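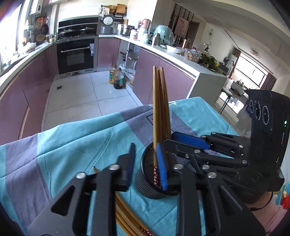 Testing grippers at the kitchen table: tips for fair comparisons
By Sowmya Annamalai
Kitchen and Workshop Tips, updated 2 October 2022

Chopsticks are my favourite test object, and I'll happily argue the point with anyone. They're cheap, they're thin, they roll when you want them to stay put, and they get tangled up with their neighbours in a way that a nice square block never will. If you have two hand-held grippers and want to know which one you'd rather use for a whole afternoon (or whether a new set of pads is any better than the old one), a bundle of chopsticks and a mesh pen cup will tell you more than a drawer full of proper test pieces.

I've been doing this sort of thing since July, mostly in kitchens in Prellstead, and these are the tips I pass on when people write in.

Setting up the table

Put a cloth down. A bare tabletop makes chopsticks skate away from the jaws, and you end up testing the table. With a cloth you get a little give under the fingertips, so you can press down slightly and slide the lower jaw under the stick. I leave the creases in, too. Real tablecloths have creases, and a gripper that can only manage on a perfectly flat surface is good to know about early.

Pick a cup with some weight to it. Wire mesh looks smart and the rim is easy to see, but an empty one will tip the first time you catch it with an elbow. Drop a few coins in the bottom or stick it down with a blob of putty. Take the putty away again for the last round, when you want things harder!

Work in daylight if you can, then do a second session under the ceiling light. A camera mounted on the gripper has to cope with both, and a big bright window behind the table is a tougher test than it sounds. Check a short clip before you carry on. If the sticks vanish into the glare, turn the table round or drop the blind halfway.

Three rounds worth doing

Round one is loose sticks into an empty cup. Lay the bundle on the cloth at a slant, take one stick at a time, and stand it in the cup. You'll learn very quickly how wide you need to open the jaws and how much you can see past them.

Round two is one stick out of a full cup. This one is lovely. The sticks lean on each other, so you have to get a finger in between without lifting three at once. Narrow fingertips have a big advantage and wide pads feel clumsy, even when the wide pads won round one easily.

Round three is a two-handed tidy, with a gripper in each hand. One steadies the stick while the other shifts its hold further up. Go slowly the first few times – the backs of the grippers bump long before the tips meet, and it's your knuckles that find out. 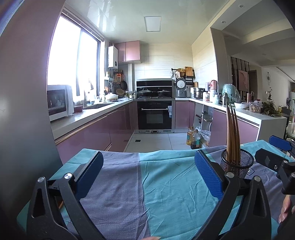

Swap hands between rounds as well. I'm strongly right-handed, and for weeks I was sure that one of my grippers had a stiffer trigger. Then I swapped them over and the stiff one moved with me. Now every comparison gets done both ways round before I write anything down, and I'd urge you to do the same.

Looking after the pads

Textured pads pick up everything: flour, tea towel fluff, a smear of cooking oil from the worktop. Wipe them before every session with a cloth wrung out in warm soapy water and let them dry fully. An old toothbrush gets between the ribs. Skip anything with solvent in it unless the maker says it's fine.

Try your pads clean and then try them slightly floury. I had a set of Beron pads that were brilliant straight from the packet and hopeless after ten minutes near a pastry board, and a set of Ostby ones that started out a bit ordinary and simply stayed the same all day. I kept the Ostby pads on, and I'm very fond of them now.

When a pad starts to lift at one corner, change it. Pressing it back down works for a minute or so, and then you get a stick twisting in the jaws and can't work out why. Keep the spares flat in a sandwich bag.

Screws, pivots and squeaks

Go round every pivot with a screwdriver before you start. You're after snug, with the finger still swinging freely. If one jaw lags behind the other when you squeeze, back its screw off a quarter turn and try again.

A squeak usually means crumbs. Blow them out with a hand puffer of the kind people use on camera lenses, and only reach for a drop of light oil if that fails. Keep the oil well away from the pads!

Wrist comfort matters more than I expected when I started. Push your sleeves up or wear something close-fitting at the cuff, and prop your forearm on the table edge between goes. If your wrist aches on one gripper and is fine on another, write that down next to the scores. It counts.

Keeping score

A biro and a school exercise book will do. I draw a line down the page, one gripper to each side, and make a tick for a clean pick and a cross for anything dropped, doubled up or nudged over. By the end of September my book had 1,277 picks in it, 1,206 of them clean, and the crosses were far more useful to me than the ticks. Nearly all of them came from the same habit, closing the jaws before I'd got low enough.

Note which end of the stick you took hold of. Thick ends are easy, patterned ends can be slippery if they're lacquered, and pointed tips are where the fun starts. If you only ever pick by the thick end, all your grippers will look equally good.

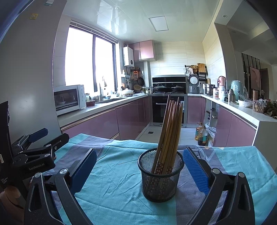

Chopsticks upright in the mesh cup, between the open jaws.

Change one thing at a time. New pads, same gripper. Same pads, new camera angle. I know it's tempting to fit everything on the day the parcel arrives (I have done exactly this, twice), but then you've no idea what made the difference.

What to try after chopsticks

Teaspoons are a good next step, followed by pegs and then a folded napkin, which is harder than all the rest put together. Dry spaghetti is wonderful if you want to find out how gently you can squeeze. Do that one over a tray.

Readers' bits and pieces

For small hands: wrap the grip with a couple of turns of bicycle bar tape. It takes up the slack and it's washable.

For left-handers: stand the cup on your right and the loose sticks on your left, so you're reaching across the cloth and can see the rim.

For anyone using a Reuter bench clamp to hold a second camera: put a scrap of felt under the foot, as it does mark a painted worktop.

For storage: jaws open, pads not touching, out of direct sun. An old shoebox is perfect.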